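Incident log: Ukero listening line – callers disconnected while waiting
Reference: 3052-W
Service affected: evening emotional support line and web chat
Status: Resolved, under observation
Priority: High

Summary
Callers to the evening listening line were disconnected while waiting in the queue. The fault affected calls placed after 18:00 during September. Calls already answered by a listener were not affected. Web chat remained available throughout, although waiting times were longer than usual.

18:42 – Shift lead reports that the queue display shows callers leaving after the second recorded message. Listeners are free but no calls are being offered to them.

18:55 – Service desk confirms the fault with a test call. The line closes 107 seconds after the welcome message begins. A second test gives the same result.

19:10 – Ticket passed to Gikitz, who supply the telephone system. The shift lead is advised to move two listeners to web chat and to keep the remainder on the telephone rota.

19:25 – A temporary message is placed at the start of the call, giving the web chat address and advising anyone in immediate danger to ring 999. The shift lead has asked that this message be kept short, as a long recording can be distressing for a person who has already waited.
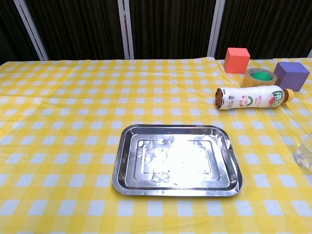
19:48 – Gikitz reply that the queue timer was reset to its factory value when the Ingvarsson call routing module was updated. The timer should have been set to allow an unlimited wait. They request permission to change it during live hours.

19:52 – Permission given, on the condition that calls in progress are not interrupted.

20:06 – Timer changed. Three test calls are held in the queue for ten minutes each and none is dropped. Normal call handling resumes.

20:30 – Temporary message removed.

Follow-up
The call records for the month have been reviewed. Of 1,518 evening calls, 3 could not be matched to any outcome and have been referred to the safeguarding lead. Numbers are withheld on this line, and the service does not ring callers back unless they have asked for it – this policy has not been changed by the incident.

Listeners on duty were offered a debrief at the end of the shift. Those who missed it may book a session through Trukus in the usual way.

Actions outstanding
Gikitz to provide a written list of all settings altered by the update.
Service desk to add a queue waiting test to the checks carried out before each evening shift.
Shift leads to report any call dropped before answer under the reference above. A new ticket is not required.

The ticket will remain open until the list of settings has been received and checked.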